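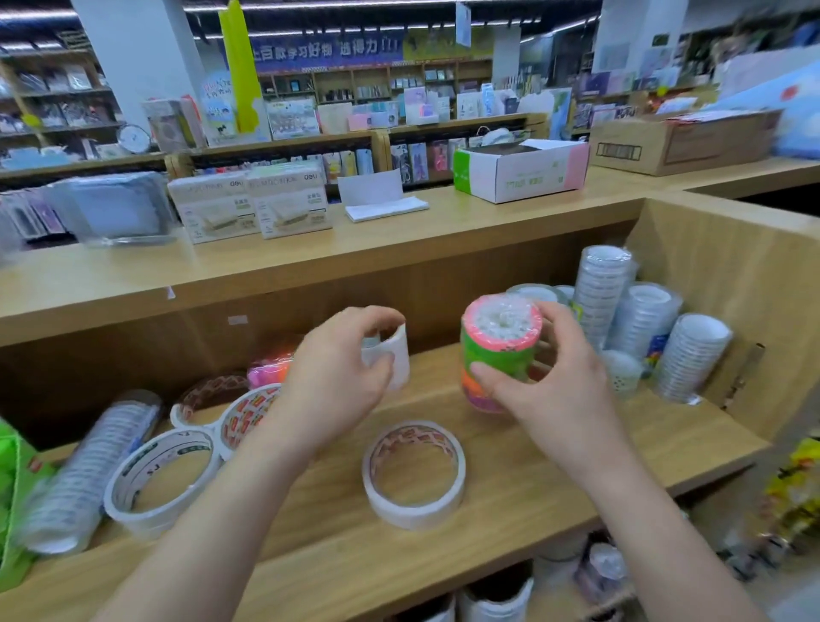 Quando uma pessoa muda de casa pela quarta vez, começa a saber quais são as coisas que pesam. No meu caso são os livros. Os móveis eu vendo ou dou, as roupas cabem em duas malas, mas os livros vão sempre comigo, e cada vez são mais. A minha primeira mudança fiz com sacos do supermercado, e dois rasgaram-se na escada. Agora tenho um método, e o método começa na papelaria, diante de uma prateleira baixa de madeira com rolos de fita: os brancos de fita de papel, soltos, e aqueles conjuntos embrulhados em plástico, com riscas de cor-de-rosa, verde e laranja. A fita de papel uso para escrever por cima o que está dentro da caixa. As cores servem para as divisões da casa. Rosa é o quarto, verde é a cozinha, laranja são os livros, e por isso o laranja acaba sempre primeiro.

Para quem não leu as publicações anteriores: em dezembro deixei o apartamento de Ashby, onde vivi 9 anos, e vim para Jinuvora, que fica a 3.000 quilómetros. Escrevo em português porque é a língua em que trabalho e em que tenho mais leitores, embora não seja a minha primeira. Se encontrarem um erro, podem escrever-me, eu corrijo com gosto.

A lista dos livros

Antes de fechar a primeira caixa, fiz uma lista. Eu queria somente uma folha para a companhia de transportes, a Tistar, que pedia uma declaração do conteúdo. Mas uma lista de livros não se faz depressa. Pega-se num romance para escrever o título, abre-se numa página qualquer, e já passou meia hora. Levei três semanas. No fim eram 754 volumes, contando os dicionários e não contando as revistas, que ficaram com a biblioteca do bairro.

Encontrei livros que não sabia que tinha. Encontrei também dois exemplares da mesma gramática, comprados com anos de distância, os dois sublinhados até ao capítulo do conjuntivo e depois limpos. Isto diz bastante sobre a minha relação com o conjuntivo.

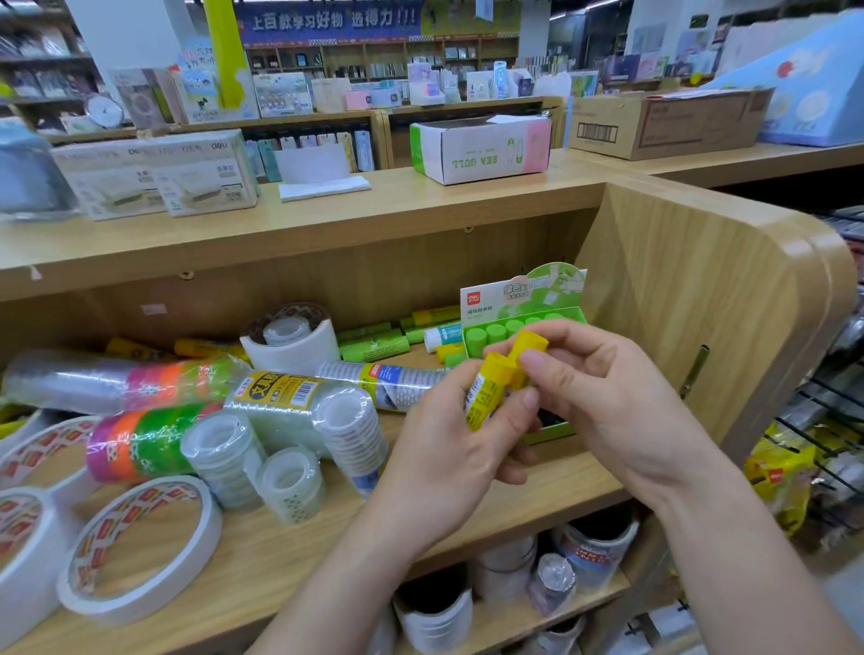
Decidi que não podia levar tudo. A regra que escolhi foi esta: fica o livro que eu já reli ou que tenho vontade verdadeira de reler. Parece uma regra simples, mas a vontade muda conforme a hora do dia. De manhã eu era muito severo e enchia a pilha de oferecer. À noite ia à mesma pilha e retirava de lá metade. Depois de uma semana assim, passei a fazer a escolha só de manhã.

No total, dei 181 livros. Uma parte foi para a escola onde eu aprendi a língua de lá, outra parte para os vizinhos, que deixaram uma caixa no corredor do prédio. Senti falta de três deles até agora, e um já o comprei de novo.

O que a humidade faz

Os livros chegaram bem, com a exceção de uma caixa. Estava no fundo do camião, encostada à porta, e as capas vieram onduladas. Não quero fazer uma queixa da Tistar, as pessoas foram corretas e responderam no mesmo dia. A culpa foi minha, que usei uma caixa fina de fruta.

Pus os livros de pé, abertos em leque, com papel de cozinha entre as folhas, e mudei o papel de manhã e à noite. Depois ficaram debaixo de umas tábuas com pesos durante quinze dias. Quase todos voltaram à forma. Um livro de contos perdeu a lombada e este tenho ainda de mandar arranjar.
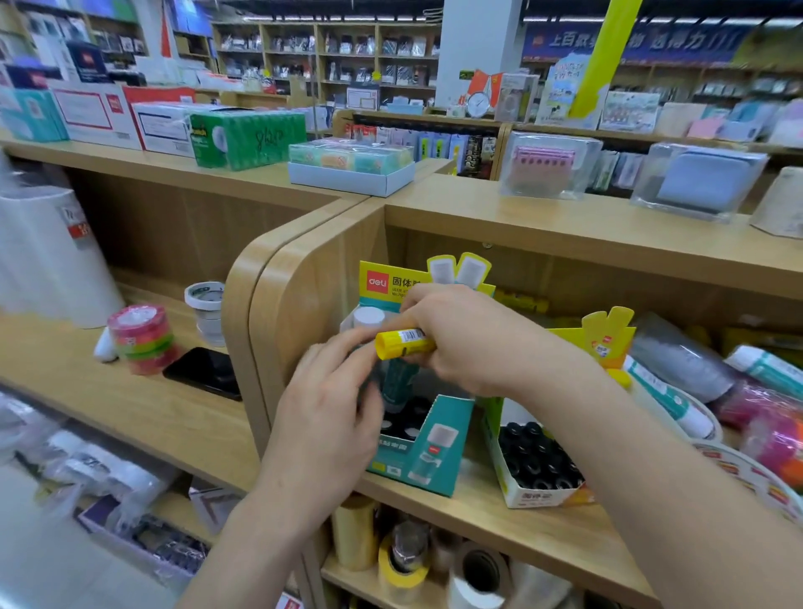
As estantes novas

Eu pensava comprar estantes iguais às antigas, as Nemovar, de metal, que se montam sem ferramentas. Já não as vendem na medida que eu precisava. A sala de Jinuvora tem o teto inclinado, e a parede maior começa com dois metros e acaba com um metro e vinte. Um carpinteiro da rua fez-me uma estante que desce com o teto, e agora os livros grandes de arte estão à esquerda e os de bolso à direita, onde quase não cabe a mão.
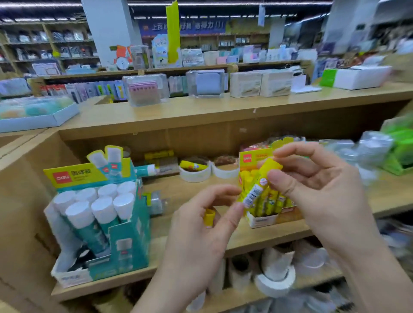

Com isto perdi a ordem alfabética. Durante muitos anos eu tive os romances por apelido do autor e agora tenho tudo por altura, como numa fotografia de escola. No princípio incomodava-me muito. Procurava um livro de poemas e achava ao lado dele um guia de cogumelos. Mas notei que leio de outra maneira, porque pego no que está ao lado. Li o guia de cogumelos inteiro, e tenho agora opiniões sobre cogumelos.

Faltam abrir quatro caixas. Estão no corredor, com a fita laranja, e eu já me habituei a passar de lado. Uma delas tem escrito «vários», que é uma palavra que não se devia escrever numa caixa. Na próxima publicação vou mostrar a lista completa dos livros que ainda posso oferecer. Quem vive perto pode vir buscar, ao fim da tarde, de preferência com um saco forte.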